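Pusex 手持ちグリッパー|Jultis オンラインショップ

ホーム > データ収集機器 > 手持ちグリッパー > Pusex

Pusex(プセックス)手持ちグリッパー
製造:Schouten
在庫:あり(標準サイズ)/お取り寄せ(小サイズ)
価格:お見積もり(台数と替え指の数で変わります)

仕様表だけ見たい方は、ページのだいぶ下のほうまで飛んでください。途中は私の体験会レポートです。商品ページなのに長い、と社内でも言われているのですが、カタログを写しただけの文章よりは選ぶときの足しになると思うので、今回もこのままいきます!

金曜日の午後、Baniaの体験会に行ってきました

Pusexは当店で扱い始めてまだ日が浅く、私もそれまでは倉庫で箱から出して、カチャカチャ開いたり閉じたりしてみた程度でした。お客様から「実際のところ、ずっと持っていられますか」と聞かれても、カタログの数字を読み上げるしかなくて、ちょっと後ろめたかったんです。そこへSchoutenさんから、Baniaでさわれる会をやるのでどうぞ、と案内をいただいたので、これは行くしかないと思って申し込みました。

Baniaは、展示場というより、本好きの人の居間にお邪魔したような部屋でした。赤茶色の大きな本棚に観葉植物がたくさん置いてあって、棚の縁に白い照明が入っている。ロボットの体験会と聞いて作業台と配線だらけの部屋を想像していたので、入り口で一瞬、場所を間違えたかと思いました(本当に案内メールを見直しました)。

でも、課題の中身を聞いて納得しました。この日のテーマは「家のテーブルの上にあるものを扱う」だったんです。ペットボトルをつかんで、コースターに載せて、手を離す。それだけです。それだけなのに、やってみるとなかなか思ったとおりにいかないんですよ。
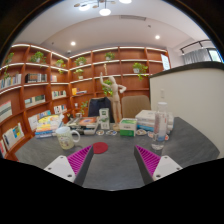
体験会のテーブルとPusexの指先。右がボトル、左がマグカップ。

まず、持った感じから。

重さは約800グラムです。数字だけ聞くとずっしりきそうですが、重心が手元に寄っているので、持ち上げた瞬間は「あれ、軽いな」と感じました。ただし続けていると話は変わります。休みなしで同じ動作を繰り返していたら、途中から手首より先に親指の付け根がだるくなってきました。私はふだん重いものを持たない仕事なので、慣れている方ならもっと平気かもしれません。隣で試していた方は肘をテーブルの縁に当てて上手に休ませていて、なるほどと思って真似したら、今度は指先の角度がずれてボトルの肩に当たりました。倒しはしませんでしたが、ひやっとしました。

指の話もさせてください。Pusexは、内側にマゼンタのリブ状の部品が入った指が左右に付いています。色がとにかく目立つ! 最初は正直、派手だなあと思っていました。でもカメラの画面を見ながら動かすと、この派手さがありがたいんです。暗いグレーのテーブルの上でも指がどこにあるかすぐわかるので、目で探す手間がありません。当てる面のほうは濃いグレーで、画面ではこの面とマゼンタの境目を目印にして寄せていくのがやりやすかったです。

リブの部分は、ものに当たると少ししなって、形に沿ってくれます。これがPusexのいちばんの売りで、私もここは素直におすすめできます。やわらかいペットボトルを金属の板で挟むみたいにつかむと、べこっとへこみますよね。あれが起きにくい。まったくへこまないわけではなくて、私が力いっぱい握ったときはちゃんと(?)へこみました。握る量はレバーの引き具合そのままなので、力加減はあくまで使う人次第です。

見え方に慣れるまで

カメラは広角で、画面の端のほうはぐっと曲がって見えます。これに慣れるまでが最初の壁でした。まっすぐ下ろしているつもりなのに、画面の中では指が斜めに入っていく。自分の手元を直接見たくなるのですが、Schoutenの説明係の方に「できれば画面だけ見てください」と言われて、ぐっと我慢しました。機械に学ばせるデータを録るときは、カメラに映っているものだけで判断する練習をしておいたほうが後が楽なのだそうです。

私の場合、遠近感がつかめたのは、コースターを基準にすると決めてからです。丸いコースターが画面の中でどのくらいつぶれた楕円に見えるかで、自分が寝かせすぎているのか、上から覗きすぎているのかがわかります。コースターがなければ付箋でも何でもいいと思います。これは取扱説明書には載っていなかったので、ご購入の方はぜひ試してみてください。

置くときのコツもひとつ。底がコースターに着いたと思っても、すぐに開かないほうがいいです。ひと呼吸おいて、左右の指が同じだけ開くのを画面で確かめながら、ゆっくりレバーを戻す。そして開ききってから手前に引く。私はせっかちなので開きながら引いてしまって、指先でボトルを引きずること数回でした。説明係の方は何も言わずに待っていてくださいましたが、たぶん皆さん一度はやるんだと思います。

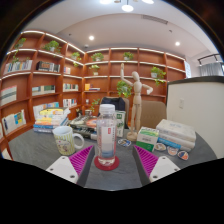 マグカップのほうは、もう少し癖があります。胴を挟むだけなら楽なのですが、取っ手の向きによって指の入れ方を変えないといけません。取っ手側から近づくと、開いた指の片方が取っ手に先に当たってしまうんですね。私は結局、手首をひねるより自分が立つ位置を変えたほうが早い、というところに落ち着きました。テーブルの周りをぐるぐる歩く人になっていましたが、楽だったのでいいんです。

あと、周りに本や小物が置いてある状態でやるのと、何もないテーブルでやるのとでは、気の使い方が全然違います。デッサン用の木の人形が立っていて、手を上げているものだから、つい肘で引っかけそうで怖かった。お店に戻ってから自分の机でも試しましたが、机が散らかっていて同じくらい緊張しました。片づけようと思います。

耐久性についてSchoutenさんに聞いたこと

よくお問い合わせをいただくので、直接聞いてきました。交換の目安は、指の開閉1000回ごとにリブの部分を目で見て点検、だそうです。「1000回で交換」ではないのでご注意ください。私はずっとそう思い込んでいて、以前お電話でそのようにご案内した方がいらっしゃいます。申し訳ありません。根元に白い筋が入っていたり、左右でしなり方が違ってきたりしたら替えどきで、見た目に変わりがなければそのまま使ってかまわないとのことでした。

指は白い取付板にネジで留まっています。会場で付け外しもさせてもらいました。工具は付属の六角レンチだけで足ります。片側のネジを最初から全部締めきってしまうと、板がほんの少し傾いて、閉じたときに指先が揃いません。仮締めしてから一度閉じて、指先を合わせて本締め。家具の組み立てと同じ要領です。ネジは小さいので、毛足の長いじゅうたんの上ではやらないほうがいいですよ(うちの倉庫で一本行方不明になりました。まだ出てきません)。

気になったところ

売る側があまり書かないほうがいいのかもしれませんが、買ってから気づくよりいいと思うので。

レバーのばねは、手の小さい方には少し固いです。私は平気でしたが、一緒に行った同僚は両手で引いていました。Schoutenさんによると、弱いばねへの変更は注文時なら対応できるそうなので、気になる方は備考欄に「ばね弱め」とお書きください。後からの変更は本体を送り返していただくことになります。

それから、背の低いものはあまり得意ではありません。テーブルに平らに置いてある薄いものを拾おうとすると、指先が滑って空振りします。私はコースターそのものをつまみ上げようとして、だいぶ粘ったあげくあきらめました。薄いもの中心の作業をお考えでしたら、先の細い替え指をご一緒にどうぞ。標準の指で無理に頑張ると先端が早く傷みます。

収納ケースは付いていますが、指を付けたままだと蓋がぎりぎりです。閉まることは閉まります。閉まりますけれど、毎回ちょっと押し込む感じになるのが私は好きではなくて、運ぶときは片側だけ外しています。

仕様

品名:Pusex 手持ちグリッパー
製造:Schouten
サイズ:標準/小の2種類
重さ:上記のとおり(標準サイズ、指を付けた状態)
指:左右一組、リブ部分はマゼンタ、取付板は白
操作:手動レバー式、電源不要(カメラは別途給電が必要です)
点検の目安:開閉1000回ごと

セット内容

本体
指(左右一組、取り付け済み)
六角レンチ
予備ネジ
収納ケース
取扱説明書(日本語の紙のものが入ります)

カメラはセットに含まれません。お手持ちのものを付けられる場合もありますが、合う合わないがありますので、ご注文の前に機種名をお知らせください。こちらで取付具の有無を調べてお返事します。

納期と送料

標準サイズは在庫がありますので、ご入金の確認後、5営業日以内に発送いたします。小サイズは取り寄せで、入荷の時期が読みにくいため、ご注文後にあらためてメールでお知らせする形です。送料は本体をご購入の場合は当店で負担します。替え指だけ、ネジだけのご注文もお受けしますが、その場合は送料をいただいています。

学校や研究室の方の後払い、見積書・納品書・請求書の日付や宛名のご指定にも対応しています。備考欄に書いていただければだいじょうぶです。

よくいただくお問い合わせ

左利きでも使えますか?
使えます。レバーは真ん中に付いているので左右どちらの手でも引けます。ただ、カメラの線が右側に出るため、左手で持つと線が腕に当たることがあります。面ファスナーで肘のあたりに軽くまとめておくと邪魔になりません。

濡れたコップは持てますか?
指は水気に触れても問題ありませんが、滑りやすくはなります。使い終わったら乾いた布で拭いてください。アルコールは当てる面が白っぽくなることがあるので、避けたほうが無難です。

買う前に試せますか?
当店の事務所にも標準サイズを一台置いてあります。事前にご連絡をいただければ、テーブルとペットボトルを用意してお待ちしています。Baniaのような立派な本棚はありませんが、コースターは買いました。体験会の次回の予定はSchoutenさんからまだ聞いていませんので、決まりましたらこのページの上のほうに書き足します。

関連商品
Pusex用 替え指(標準、左右一組)
Pusex用 替え指(先細、左右一組)
Pusex用 予備ネジセット
Pusex用 肩掛けストラップ(在庫切れ、再入荷待ち)

Jultis オンラインショップ/お問い合わせはフォームからお願いします。体験会の細かい話が聞きたい方も、どうぞ遠慮なく!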